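My Soapbox Push-Race Safety Checklist (with way too many comments)

We're going for a record! It's a small one, I'll admit: the fastest time for two people to push a homemade soapbox cart, with a driver in it, from the Niltville water tower down to the old feed store. The distance is 722 yards and the time to beat is held by a father and daughter from Tenilora, who did it in July while wearing rubber boots. Every weird record has a safety sheet behind it somewhere, and I got stuck writing ours. I check the cart the evening before and again at 7 in the morning, and I scribble notes next to each item as I go.

THE CART

1. Wheels spin freely and don't wobble. OK.
Comment: Grab each wheel at the top and shake it. The back left one had some play in it last month, so I swapped the bearing and it's been good ever since. If you hear a click, take the wheel off and look (don't just spray oil at it and hope, I've done that and it cost me a whole Saturday's worth of fun).

2. Axle nuts tight, cotter pins in. OK.
Comment: Bend the pins all the way back. I snagged a sock on one and I still miss that sock.

3. Steering turns both ways and comes back to center. NEEDS WORK.
Comment: It pulls a little to the right. My brother thinks the rope is stretching, and I think he tied it wrong. Either way we're putting in new rope before anybody sits in this thing.

4. Brake holds with the driver seated. OK.
Comment: Park it on the slope by the tower, brake on, driver in, everybody else hands off. It should stay put. We count slowly to five and then push on the back with one hand. Ours is a plain lever with a rubber pad, and the pad wears fast, so look at it after every single run.

5. No sharp edges on the push bar. OK.
Comment: I wrapped it in bike tape. Run your bare palm along it, slowly, before you trust it at full speed!

6. Total weight under the limit. OK.
Comment: We put the cart on the grain scale with the driver in it, plus the helmet, and then took it off and did it again without the driver. Write both numbers on the sheet. The record people want them both, and they want to know which scale you used.

THE PEOPLE

7. Driver's helmet fits and is buckled. OK.
Comment: Two fingers under the strap. If the helmet slides over the eyebrows when the driver nods, get a smaller one.

8. Pushers' shoes tied, double knots. OK.
Comment: Yes, I check grown adults' shoelaces. Khanyisile Visser, who's on the left side of the bar, lost a shoe in our second practice and kept right on running. I was very impressed, and then I added this line to the list.

9. Everybody knows the stop word. OK.
Comment: Ours is "pickle." We tried "stop" but people in the crowd yell that for fun. When you hear it you let go and step out to the side, and the driver pulls the brake. Practice it at walking speed first.

10. Pushers warmed up. SORT OF.
Comment: We jogged to the mailbox and back and then ate doughnuts. I'm counting it, but only because I wrote the list.

THE COURSE

11. Road closed at both ends. PENDING.
Comment: The permit's signed, but I haven't got the barriers yet. I'm picking them up from Esfahani Hardware and I need somebody with a truck. (If you're reading this and you have a truck, please call me!)

12. Gravel swept off the bend. NEEDS WORK.
Comment: The bend is 589 yards in, right where the pushers are tired and the cart is fastest. I swept it once and then it rained, and the whole shoulder washed back over it. Sweep it that morning, and do it late enough that the delivery vans have gone through.

13. Hay bales at the bottom. OK.
Comment: Stack them two deep and stagger them like bricks. Leave a walking gap at one side for the timekeepers.

14. Timing tested from start to finish. OK.
Comment: We're using the Flikora timer with a person on a stopwatch as backup. Do a full test with somebody walking the course, and make sure both clocks get written down before anybody starts chatting. 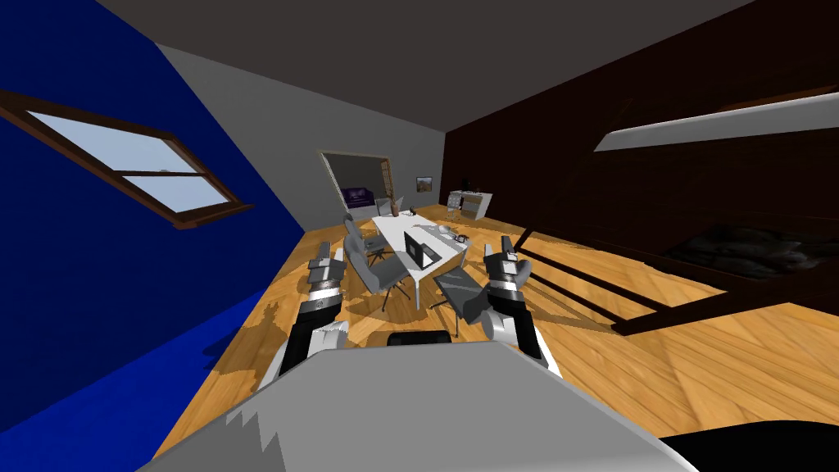 15. First aid kit at the finish, and one in the chase car.
OK. Comment: I opened both and looked inside, and I'm glad I did. One of them was all corn plasters and a whistle. It's now got bandages, tape, wipes and cold packs, and I kept the whistle.

16. Spectators behind the rope.
PENDING. Comment: Little kids creep forward, and so does my uncle. I want one person on each side of the road who does nothing else but watch the rope.

I'm going over the whole thing again once the new steering rope is on. Number 3 has to say OK or we don't run, record or no record.

Comments

gravelroadpete: I've got a truck and I'm free most mornings. Does it need a hitch or do the barriers go in the bed?

MarnieK: We ran a bathtub race for years and I'd add one more, check the driver's pockets. My son went down the hill with his keys in his back pocket and had the bruise to show for it.

tenilora_fan: Rubber boots are faster than you think. Good luck beating them!

soapboxdad: What kind of rope are you putting on the steering? Ours stretched too, and we ended up switching to steel cable.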